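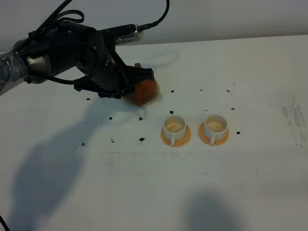 Mhairi Cairns wrote in to tell me I've been making my coffee too hot, and that the bag of Iltemex I was moaning about last time deserves another chance with cooler water. So I gave it one! Two mornings in a row I let the kettle sit with the lid up while I fed the cat and hunted for my other shoe, and okay, Mhairi, you win. It went from burnt toast to something kind of like walnuts. I'm still not in love with it but I'll finish the bag.

I should back up a little. I only started drinking coffee at home in January, after years of buying it on the way to work and never once thinking about what was in the cup. My sister gave me her old grinder (the crank kind, it sounds like gravel in a blender) and a bag from Leckie, the little roaster near her place, and I was hooked by the weekend. Leckie does a dark blend called Nondundale that I could drink all day. I did drink it all day, once. Don't do that. I was up until 2 reorganizing the spice drawer.

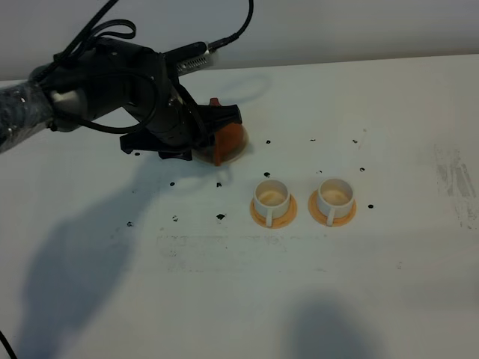

The other thing I've been fiddling with is the grind. Mine was way too fine for the French press, so every cup ended in a mouthful of mud, and I just figured that was what French press coffee was like. Three clicks coarser and it's a whole different drink. My arm is happier too, it takes half the cranking.

Next up is a bag of Evum, which is a light roast and scares me a bit. Everybody who likes light roasts keeps telling me they taste like blueberries or tea or jasmine, and I don't know that I want any of those things at six in the morning with my hair sticking up. But the bag was on sale and I have no self-control. I'm going to try it black first, then with milk, and if it's awful both ways it's going in a cake.

If you have a coffee cake recipe that uses real coffee in the batter, please send it over! My grandma had one and the card is lost somewhere in my mom's garage, probably behind the Christmas stuff.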